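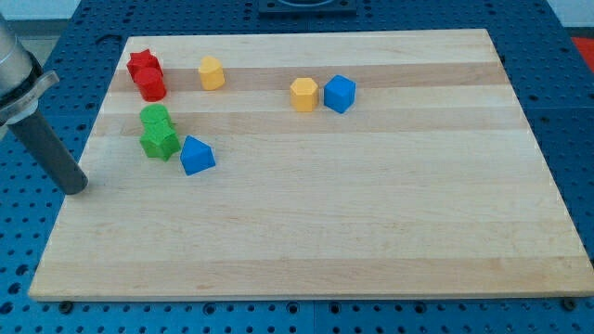 Jarnero — Weekly Cell Inspection, Sorting Bench 5
Date: 2022-05-13
Inspected by: Meron Mekonnen
Second check: Fuseini Ansah

Emergency stop, bench side: OK
Emergency stop, aisle side: OK
Comment: Stiff. Works, but Saimi needs two tries with gloves on. Replacement ordered from Dendus.

Arm mounting and bracket bolts: OK

Tool tip, wear and tightness: OK
Comment: Retightened a quarter turn. Recheck next week.

Speed limit in teach mode (200 mm/s): OK

Floor marking: NOT OK
Comment: Tape worn through on the walkway side. Kha Đoàn to redo before Monday's early shift.

Cables and air lines clear of walkway: OK

Lockout tags at the panel: NOT OK
Comment: One tag missing. People who used to sort by hand are now clearing jams, and not all of them have their own tag yet. Quang Phan to issue.

Operator training records: 5 of 7 signed
Comment: Two from the old hand-sorting crew still to do the restart module. They can load and unload until then — no resets.

Lighting at the bench: OK

Noise: OK

Operator comments
Wrists are better since the change. Standing and watching is harder on the feet, so can we have the mats back? Also asked for job rotation every two hours. Passed to Saimi Kinnunen.

Work order for open items: 565
Cell may run: Yes, with the walkway side coned off until the tape is done.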